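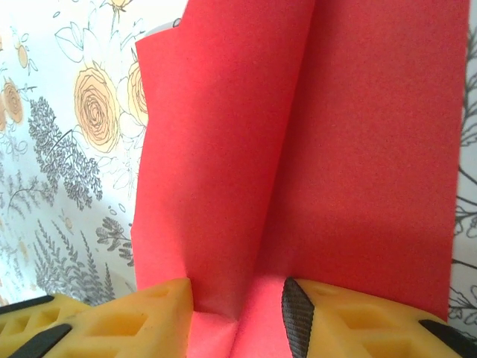 Red sheet folded along its center, Tilton visit, Fri 17 August.

Report of the Visit to the Folding and Paper Goods Rooms at Tilton

The visit to Tilton was arranged by the Flusonness Paper Crafts Association as part of its yearly program for members who teach, bind or sell paper goods. The party assembled at the front office at 10 in the morning and was received by the staff of Mocanu, the firm that has occupied the building since it moved out of its former premises at Atholm.

After a short welcome, members were shown the stock room. Sheets are stored flat on open shelving, sorted first by weight and then by color. The firm keeps 202 shades in its regular list, of which the reds and deep greens are ordered most heavily in the months before December. Staff explained that red stock is the most likely to show handling. A fold that has been pressed and then opened again leaves a lighter line, and on a strong color that line is visible from across a table. For this reason the firm asks its trainees to practice on red before they are given any other color.

Members were invited to handle samples and to compare a soft bend with a finished crease. In a soft bend the two halves of the sheet stand apart and the surface still curves. A finished crease lies flat and is made in one pass, working from the middle toward each end. Several members asked whether the grain of the sheet should run with the fold or across it. The advice given was to fold with the grain wherever the layout allows, and to score first where it does not.

The party then moved to the work tables.

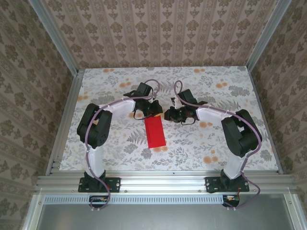

Work at the tables is carried out on one sheet at a time. The sheet is laid down with its longer side running away from the front of the table, squared by eye, and turned only when the first fold has been checked. The firm does not use a fixed guide for single folds. Staff consider that a guide marks the edge of softer stock, and they prefer to accept a slight tilt and correct it before the crease is set.

Finished pieces are stacked in bundles of 100 with a plain board at the top and bottom. Each bundle rests overnight under a weight and is inspected the next day. Pieces with a bunched or doubled fold are taken out and returned to the practice drawer.

The final part of the visit was given over to the sample library, where members could look through folders, menu covers and greeting card blanks from earlier seasons. The older Atholm sample books drew particular interest. Seven of them remain, and their swatches have kept their color well. The Association has asked whether they might be lent for the December meeting, and a reply is expected in due course.

Members who wish to receive offcuts for classroom use should write to the Association office, stating the weight required. Requests for mixed colors can be met at any time. Requests for a single color will be filled as stock permits.

The Association records its thanks to Mocanu for its hospitality and for the time its staff gave to members' questions. A second visit will be offered to those who could not be given a place on this occasion.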